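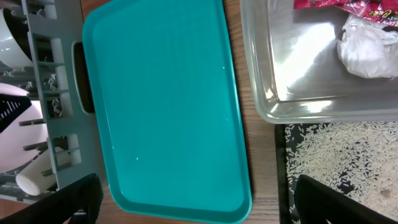

Palham Laboratory Opens Table-Clearing Study to Outside Partners

June 9, 2023

The Skiltow Center for Assisted Manipulation has completed the first phase of its table-clearing study at the Palham laboratory. Since January, trained operators have guided a pair of robot arms through the work of sorting a used meal tray, and the resulting recordings now number almost 4000. The study is directed by Sihan Mao, with Qianru Fang responsible for operator training and for the review of recordings.

The task was selected in consultation with Meng, a catering company that runs staff dining rooms in the Stestine district. Dishes and cups go to the rack, chopsticks go to the rack as well, wrappers and used tissues are discarded, and leftover food is kept apart from both. Each operator controls the left and right arms remotely and completes the task from start to finish without verbal direction. Recordings in which an operator pauses for an extended period are retained, but are labeled separately.

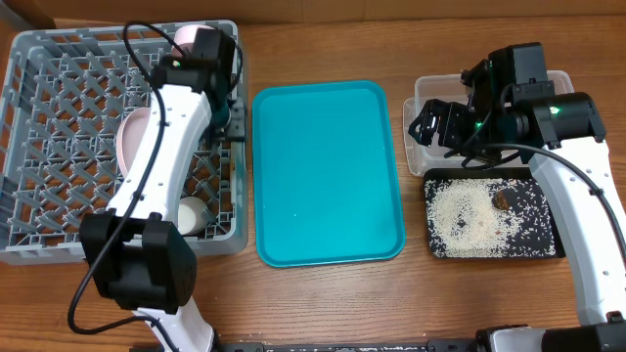 The two-arm station at Palham, with the dish rack at left and the serving tray at center.

Operators complete 6 hours of supervised practice before their work is added to the collection. According to Fang, most of that time is spent on the grip. "New operators tend to close the fingers too early," she said. "We ask them to bring the arm fully into position, check the wrist view, and only then take hold of the plate." Operators are also asked to vary the order in which items are moved, so that the robot does not learn a single fixed routine.

Loose rice has been the most difficult part of the work. The written procedure for handling it was revised in the spring, and recordings made under the earlier version are stored in a separate folder. Partners who request the collection should state which version they need. 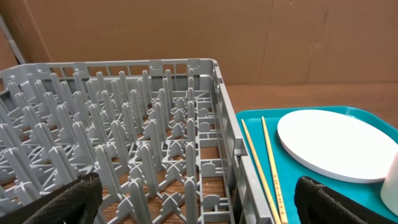
Chopsticks were added to the item list at the request of Meng. They are thin, they roll, and they can be hard to pick up when they lie close to the rim of a tray. Mao has asked that operators record the first attempt in every case, including those in which the chopstick is dropped - such attempts are useful in teaching the robot how to recover.

The second phase will add 2000 recordings and will introduce bowls of several sizes. Two places for visiting operators remain open at Palham. Staff of partner institutions may apply through their department office, and applicants should have the written approval of a supervisor. No previous experience with remote control equipment is required.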